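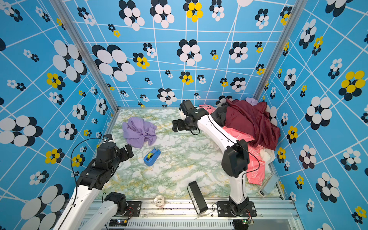
賃貸の部屋を出るとき、壁が白いかどうかで揉めることがある。入居したときに白かった壁を、出るときにも白くしておくという約束があるからだ。私は二十年あまり借家ばかりを移り住み、そのあいだ壁の色について自分で決めたことが一度もなかった。だから、明るい水色の地に細い白い線が走り、白い楕円と濃い色の楕円を重ねた大きな花があちこちに咲いている壁を見ると、まず羨ましいと思う。奥の壁だけで済ませず、左右の壁まで同じ柄で覆っている。黄色の混じった花もある。こういう壁紙は、今の賃貸住宅ではまず選ばれない。私は、もう少し選ばれてもよいと考えている。

白い壁が標準になった理由

白い壁紙が悪いと言うつもりはない。安く、在庫が切れにくく、張り替える職人も柄合わせをしなくて済む。汚れた一面だけを張り替えても、隣の面との差が目立ちにくい。貸す側にとって、これほど都合のよい材料はない。

私が以前住んでいたスカーナムの集合住宅でも、全戸が同じ白だった。管理会社のリンドグレンに問い合わせたことがある。台所の壁だけ自費で柄物に替え、退去時に元へ戻すのは可能か、という内容だった。返事は丁寧で、結論は不可だった。理由として「次の入居者の好みを限定しないため」と書かれていた。退去時に元へ戻すと言っているのだから、次の入居者の好みは関係がない。もう一度書いて送ったが、二通目の返事も文面は同じだった。

この「好みを限定しない」という言い方は、住宅の世界でよく使われる。白は誰の好みも限定しない、という前提がある。しかし白が好きではない人は確実にいて、その人の好みは最初から計算に入っていない。白い壁に耐えられない人はめったにいない、というのが正確なところだろう。耐えられることと好きであることを同じ欄に記入しているために、貸す側には苦情がゼロに見える。

柄物は飽きるという説

柄の壁紙に反対する人が最初に挙げるのは、飽きるという点である。私も長いことそう思っていた。考えが変わったのは、ブラストドウに住む伯母の家に二か月ほど居候してからだ。

伯母の家の食堂には、茶色と橙色の大きな丸が並んだ壁紙が張ってあった。張ったのは私が小学生の頃で、当時から派手だと親戚に言われていた。居候の初日、私は朝食のあいだ壁ばかり見ていた。一週間たつと見なくなった。一か月たつと、丸の並びのどこに継ぎ目があるかを知っていて、それでも壁のことは考えなくなっていた。飽きたのとは少し違う。食堂といえばあの丸、という結びつきができて、丸のない食堂のほうを想像しにくくなった。

伯母に、替えたいと思ったことはないかと尋ねた。一度だけ見本帳を取り寄せたという。二階の戸棚にまだあるというので見せてもらった。柄は137種類あり、後ろの三分の一は花柄だった。伯母は付箋を二枚貼ったところで面倒になり、そのまま戸棚に入れたそうだ。付箋の貼ってある柄は、どちらも今の壁紙より派手だった。

飽きるという現象が起きないとは言わない。ただ、飽きるのは壁紙に限らない。白い壁にも人は飽きる。飽きたときに白い壁の人は、絵を掛け、棚を置き、布を垂らす。あれは壁の白さに手を加えているのであって、費用も手間もそれなりにかかっている。柄物の壁紙だけを「飽きる」という言葉で不利に扱うのは公平でない。

値段の話

次に挙がるのは値段である。これは調べればわかる。

ソリナックという内装材の店が、私の今の住まいから歩いて行ける距離にある。店頭の札を書き写してきた。無地の白が一メートル1,126円、花柄の一番安いものが一メートル1,197円だった。同じ厚さ、同じ幅での比較である。差は71円しかない。もちろん上を見ればきりがなく、輸入物の大柄では1,973円というものもあった。それでも、六畳の部屋の一面だけに使うなら、差額は外食一回か二回ぶんに収まる。

費用が本当に増えるのは張る工程のほうだ。大きな柄は上下左右を合わせなければならず、切り落とす部分が増える。店の人の話では、柄の繰り返しが大きいほど無駄が出るので、面積ちょうどの量を買って足りなくなる客が多いという。これは柄物の正当な短所であり、私も認める。だが、足りなくなるかどうかは最初の計算で防げる。材料費の差を知らずに「柄物は高い」と言っている人のほうが、私の周りには多い。

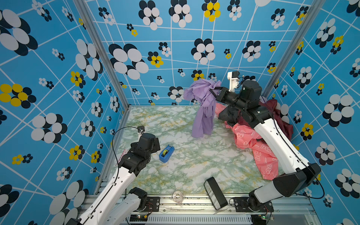
もう一つ、柄物は部屋を狭く見せるという説がある。内装の本にはたいてい、広く見せたければ淡い無地を、と書いてある。私はこの説を半分しか信じていない。狭く見えるかどうかは、柄の有無よりも、柄の大きさがそろっているかどうかに左右されると思う。同じ大きさの小花が等間隔に並んだ壁は、面がぴたりと平らに見えて、たしかに近くに迫ってくる。ところが左の壁のように大きな花が目立ち、奥の壁には中くらいの花があるという具合に大きさがばらついていると、目は一か所に落ち着かず、壁までの距離をあまり気にしなくなる。下に白と薄い緑の大理石模様が来ているのも効いている。壁の青が強くても、足元の色が淡ければ重くならない。

もっとも、これは私の目の話であり、測ったわけではない。目の悪い人や、めまいの起きやすい人には、大きな柄は負担になることがある。私の姉がそうで、伯母の食堂では必ず窓のほうを向いて座る。姉の前で柄物の弁護をするときは、私も声が小さくなる。住む人が選べるようにしてほしいという話であって、すべての家に花を咲かせろという話ではない。

貸す側の言い分

反対意見のうち、私がいちばん重く見ているのは家主の立場からのものである。キアラン・ティンダルという知人が、ブラストドウで古い建物を三棟貸している。この原稿を書く前に、彼に下書きを読んでもらった。感想は短かった。

「空室の一か月ぶんの家賃で、壁紙なら家じゅう張り替えられる。だから柄で一か月空いたら負けなんだよ」

計算としては正しい。柄のある部屋は、内見に来た人の何割かを入口で帰らせてしまう。その代わり気に入った人は長く住むだろう、と私は言ったのだが、彼は「だろう、では貸せない」と答えた。これも正しい。私の手元には、柄物の部屋の入居者が長く住むという数字はない。

それでも言い返したいことはある。彼の建物のうち一棟には、前の持ち主が残した緑色のタイルの浴室がある。古い型で、替えの材料ももう売っていない。彼はこの浴室を直すたびに愚痴を言うが、九月に一室が空いたとき、募集の広告の一枚目に使ったのはその浴室の写真だった。白い居間の写真は後ろのほうに回されていた。白い居間はどこにでもあって、広告の役に立たないことを彼はよく知っている。

模様は貸す側にとって危険だという。しかし、部屋を覚えてもらうために使えるものも、結局は色や模様なのである。その二つをどう釣り合わせるかは家主ごとに違ってよいはずで、どの管理会社の規約も判で押したように白と書いている現状は、考えた末の結論には見えない。前の規約を写しただけのものが多いのではないかと疑っている。 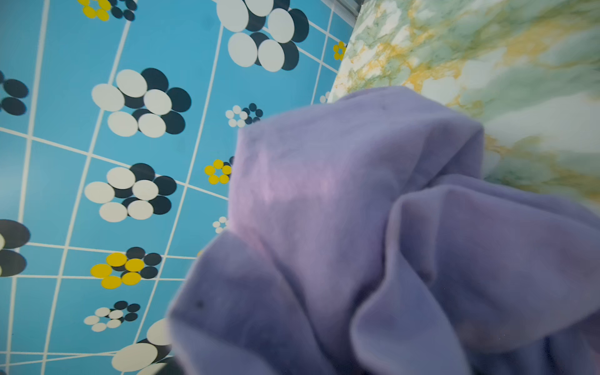
折り合いのつけ方

では、どうすればよいか。私の提案は地味なものである。

第一に、一面だけは入居者が選べるようにする。四面のうち一面、それも家具で隠れない面がよい。見本帳から選ぶ方式にすれば、貸す側も極端なものを避けられる。伯母の見本帳ほどの厚さはいらない。十種類もあれば十分で、そのうち二つか三つは花柄にしてほしい。無地の色違いを十種類並べて「選べます」と書くのは、選べることになっていない。

第二に、原状回復の決まりを書き直す。現在の契約書の多くは「入居時の状態」に戻すことを求めている。柄を選んだ入居者が出たあと、次の入居者がその柄を気に入った場合まで、わざわざ剥がして白に戻すのは無駄である。退去の前に次の人が見て、残すか戻すかを決められるようにすればよい。戻す場合の費用は、選んだ人が最初に預けておく。金額は一面ぶんの材料と手間で足りる。

第三に、台所と手洗いから始める。居間や寝室は過ごす時間が長いので、柄を怖がる人が多い。台所なら立っている時間が限られているし、手洗いはもっと短い。タイル風の格子に花を散らしたような図柄は、もともと水回りでよく見かけたもので、私の祖母の世代には珍しくもなかった。明るい青に白と黄の花という取り合わせも、寝室では尻込みする人が、台所なら構わないと言いそうに思う。

ティンダルにこの三つを見せたところ、第二の案については弁護士に聞いてみると言い、第一の案は一面でも嫌だと言い、第三の案は手洗いだけなら考えると言った。次に空く部屋の手洗いで試すかもしれないという。柄は自分で決めると言うので、それでは意味がないと反論したが、まだ返事は来ていない。

私はといえば、今の部屋の契約がもうじき更新になる。更新の書類に、台所の壁一面について問い合わせる手紙を付けるつもりで、文面はほぼできている。ソリナックの花柄の見本も一枚もらってきて、封筒に入れてある。断られた場合は、その見本を冷蔵庫の横に磁石で留めておく。そこまでは契約書でも禁じられていない。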